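Notes for the linen talk, September, the upstairs room at Munro

Put the kettle on before people sit down. Hand the sample bag round at the start so it has time to get to the back row.

Good evening, everybody, and thank you for coming out. I know a whole talk on kitchen towels sounds like a lot of talk for a small amount of cloth, but I have been folding, boiling, mending and fussing over these things for 35 years now, and I still find something to say about them every time I open the drawer. My grandmother kept hers in a tin trunk. I keep mine in what was supposed to be a filing cabinet, which tells you how much filing gets done at my house.

(Pause here. Ask who irons theirs. There's always one, and they're always proud of it, and so they should be.)

Let me start with the weave, as it's the part people skip when they're shopping. A flat weave is lovely for glasses and for covering bread dough. A waffle weave is the one with all the little pockets, and those pockets give the water somewhere to go. It dries hands beautifully. It also shrinks, and it shrinks more one way than the other, so if you bought a nice neat rectangle and now own something with opinions about its own shape, you haven't done anything wrong. Wash it warm once or twice before you judge the size.
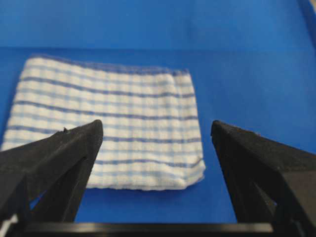 Then there's the matter of laying a towel out before you fold it. I do this every single time, even when I'm tired. Put it down flat on a plain surface, smooth it from the middle outward with the side of your hand, and give the corners a gentle tug. With a stripe or a check you get some help, because the lines will show you where the cloth is pulling. If they bow, coax them back a little. You won't get them perfectly straight, and please don't stand there until midnight trying!

(Demonstrate with the big Gulura towel. Fold in thirds the long way, then in half. Do it slowly, and then once more for the people who were reaching for a cookie.)

Now, edges. A good hem will see a towel through years of use, but sooner or later one end starts to go soft and whiskery. Don't pull the loose threads. I know it's tempting, I've done it myself at the sink while thinking about something else entirely, and I ended up with half a towel. Trim them with small scissors, turn the edge under twice, and run a line of stitching along it. It takes me 20 minutes by hand with the radio on, and the Mamico cotton thread in the sample bag is what I use.

(If somebody asks about fabric softener: it coats the fibers, and a coated towel pushes the water around the plate. Half a cup of white vinegar in the rinse instead. Never with bleach in the same load, say that part twice.)

Last thing before tea. When a towel really is past saving, cut it into squares and keep them under the sink. Mine do the stove and the bicycle. The Punimel pattern sheets are on the side table, please take one, and bring your frayed ones next month so we can have a go at the hems together.

Lights up. Get the sample bag back.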